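Fixing bad grasps on small cubes: tuning the wrist camera offset in Plelodell

Posted by Celeste Toledo, December 2021

Quick writeup because I've answered this three times in the channel now. Applies to the two-arm cells, wrist cameras on both sides, Plelodell planner. If you're still on the old Protska nodes the file names are different but the order of steps is the same.

Symptom: planner says grasp OK, arm goes down, fingers close, object gets shoved sideways or comes up by one corner. Worst on anything with square sides. Round stuff forgives you.

Nine times out of ten it's the hand-eye offset. Not the grasp scorer. Please don't start retraining the scorer, Tudor lost most of August to that.

What you need

Calibration board, the printed one glued to something flat. Paper on its own curls.
Write access to cell_config.yaml
Both arms homed
Lights the way they'll be when you run

Step 1. Stop the planner, leave the camera drivers up

plelo stop planner
plelo status

Status should list both wrist cams as streaming. If one says stale, restart that driver and wait for the first image before going on. Don't skip the wait, the first few frames after a restart come in with auto exposure all over the place.

Step 2. Lock exposure

In cell_config.yaml under wrist_right (do left after, one at a time):

auto_exposure: false
settle_frames: 6

With auto exposure on, white table blows out as the gripper gets low and the corners of the cube go soft. Detector still finds it, pose just wobbles. Set exposure by hand until the darkest thing you care about still has edges.

Step 3. Collect board poses

plelo handeye collect --arm right --poses 200

Yes 200 is a lot. You can get away with fewer if you pick them by hand, but the auto mode picks a lot of near duplicates and the solver throws those out. Make sure the wrist actually rotates between poses. If it only slides around over the board the solve will converge to something that looks fine and is wrong in depth.

Watch the cables. The joint limits in the default file let the wrist turn further than the cable loop likes. Nuwan's limits file is in the shared folder, use that one.

Step 4. Solve and look at the residual

plelo handeye solve --arm right

Prints a residual in pixels plus a per-pose list. Sort the list. If a handful of poses are terrible and the rest good, drop those and solve again. If they're all mediocre it's usually the board size typed in wrong (measure the printed squares with calipers, printers scale).

Step 5. Check it on a real object

Put a cube down at an angle, not square to the tray. Square is the easy case and hides yaw error. Then run only the approach:

plelo grasp --arm right --target cube --approach-only

Arm should stop with fingers open on either side of the cube. Look at the gap on each side. Uneven gap = offset still out. Do it again with the cube turned a bit, and once more near a tray corner. 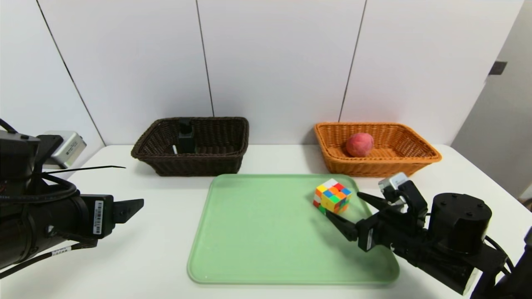 If the gap is uneven the same way every time, whatever the cube angle, it's translation. Nudge it in the config, tool_offset_y first. If the error swaps sides when you turn the cube, it's rotation and you need to go back to step 3 with more wrist movement. Don't try to nudge rotation by hand. I've tried. You'll chase it all afternoon.

Step 6. Finger clearance

Seperate problem but it shows up at the same time. Default clearance assumes both fingers come down at the same height. When the approach is tilted one finger gets low before the other and catches the tray lip. Set:

approach_tilt_max: 5
tray_margin: true

Degrees for the first one. tray_margin makes the planner treat the raised edge as an obstacle, it's off by default becuase the first cells didn't have trays.

Step 7. Restart and run the regression

plelo start planner
plelo regress --set small_objects

The set has 1276 recorded approaches and replays them against your new offset, no arm motion. Takes a while, go get lunch. Anything that used to pass and now fails gets written to regress_diff.txt. Send me that file if it's not empty, don't send me the whole log.

Then do the left arm. Same steps, swap the name. Don't copy the right arm numbers across with the sign flipped. Hortensia's cell was set up like that and the left arm was off every single run until she redid it.

Common errors

"no transform wrist_right to tool0": driver came up before the arm node. Restart driver.

"target ambiguous": two things scored nearly the same. Name the target explicitly, or shrink the search region to the tray so baskets and whatever else is on the table drop out.

"pose unstable, holding": exposure again, or settle_frames too low.

Solve runs forever: too many duplicate poses, add --dedupe.

Config changes need a commit with the cell name in the message. Nivaldo merges them. Old offsets stay in the history so if it gets worse just revert and start over from step 3.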